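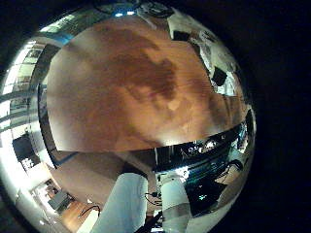
Department of Furniture History and Conservation, Hesgate College

Week 4 handout: Looking at finishes

Welcome back, everyone, and thank you for the lovely questions after last Friday's session (I got home very late and didn't mind a bit). I promised I would type up the part on surface finishes, which we rushed through at the end, so please keep this with your Week 3 notes on joints and bring both to the workshop.

We start with the word "finish" itself, which people use for at least two different things. Sometimes they mean the stuff in the can: oil, wax, shellac, varnish, lacquer. Sometimes they mean the whole look of the surface after years of use, with all the polish, sunlight, coffee and elbows that went into it. In your written work, please say which one you mean. Yvette Girard, who taught this course before me, used to circle the word in red every single time, and I have inherited both the habit and the pen.

Oil and wax

These are the oldest and friendliest finishes. Linseed oil soaks into the wood and hardens slowly as it takes up oxygen from the air. Wax mostly stays on top. Neither one gives much protection against water or heat, but both are easy to renew, and that is a big part of why so many kitchen tables had nothing else on them. The Fraser account book, which we will read together in January, has an entry from 1834 for "oyl and bees wax for the long table," and then the same entry again a few pages later, and again after that. Somebody in that house was rubbing down a table very regularly!

Shellac

Shellac comes from an insect resin dissolved in alcohol. It dries fast, it can be built up in very thin coats, and it gives the deep shine we call French polish when it is put on with a pad. Its weak points are alcohol (it will dissolve again), heat, and standing water, which can leave a white bloom. Océane Thibodeau will be showing us the padding technique in the workshop. She asks that you wear old clothes and that you don't wear hand lotion, which leaves marks on the sample boards. 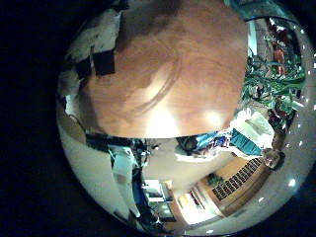 Page 2

Varnish

Traditional varnish is a resin cooked with a drying oil. It forms a tougher film than shellac and stands up better to spills, and a glossy coat will throw back a lamp or a window as a sharp white spot. That glare is a nuisance when you're trying to see the grain, so move your head, or move the lamp, before you write anything down. Light coming in low from one side is wonderful for showing scratches and ripples in the film. Light from straight overhead hides nearly all of them.

Dark patches

This is the part you asked about most. A dark area on a tabletop can be several things. Iron and water together will react with the tannin in oak and turn it nearly black. Ink goes in deep and tends to have a firm edge. Old wax holds dirt. Sometimes the wood was simply darker there to begin with, and sometimes, I'm sorry to say, it's your own shadow. Dale Cloutier once wrote half a page on a "scorch" that left the room when he did, and he has kindly let me tell that story to every class for years.

So please describe before you explain. Write down the color, the shape, whether the edge is sharp or soft, and whether the patch crosses the grain or follows it. Put your guess on a separate line underneath.

For next time

Read the first 25 pages of Rosaura Mamani's course reader (the chapter on resins can wait, though you may enjoy the drawings). Choose one piece of furniture at home and write some 30 lines on its surface, using the order we practiced: color, sheen, wear, damage, repairs. Plain words are fine. If you get stuck, leave it overnight and look again in the morning when the light has changed.

There are 16 places at the workshop benches, and Shanthi Fakir has the sign-up sheet in the front office. If the session you want is full, put your name on the back and she will do her best to fit you in.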